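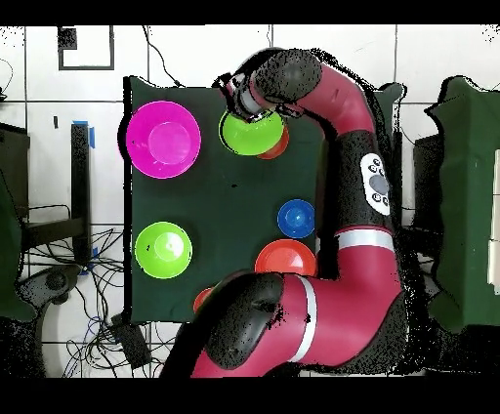 Bowl sorting on the green cloth, overhead view.

ullon-bowls: README

Hi! This is my log and data from teaching a secondhand arm to pick up plastic bowls and put them inside each other. I do it in the shared workshop at Ernitz, evenings mostly, whenever the big table is free. Last touched Sep 18, 2018.

What you get

1,189 recorded tries, one folder each. Inside a folder there's a joint log (plain CSV), the gripper opening, the color pictures, and notes.txt, where I typed whatever was on my mind. Some notes are useful. Some are about soup.

The tries that went wrong are in there too, please don't throw them out! I learned way more from those. Look for result=drop or result=slip in the notes.

Setup stuff I kept forgetting

Iron the cloth. A fold under a rim and the fingers come in crooked (ask me how many evenings that cost).
Wait 20 minutes after power-on before you trust the wrist zero.
Tape the cables down before you start, and do it better than I do.
Gripper speed stays at 5 in config.ini. Anything higher and the thin bowls pop out sideways.

Rims are the hard part. Going straight down into a wide, shallow bowl is pretty friendly, but a tilted one leaning on its neighbor gives the depth code fits, and the shiny insides throw glare right where I want a clean edge.

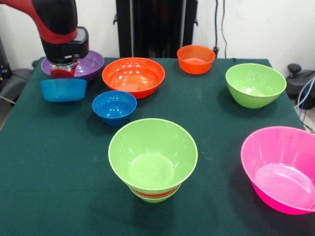
Maj-Britt Öberg wrote in to say that I should stop grabbing from the middle and pinch the rim from one side instead, and that she'd drop the speed again for anything stacked, because nested bowls stick together and you lift two when you wanted one. She's right about the sticking! I have a branch called rim-pinch with her idea half done. It works on the big bowls and I haven't tuned it for the small ones.

Known problems

Timestamps drift in the November folders. The fix script is in tools/, run it once and only once.
Lime green and pink label fine, but red and orange get mixed up constantly, so check those by hand.

Use it for whatever you like. Bugs go to the tracker, and Tsz-kin Liao has merge rights if I'm slow.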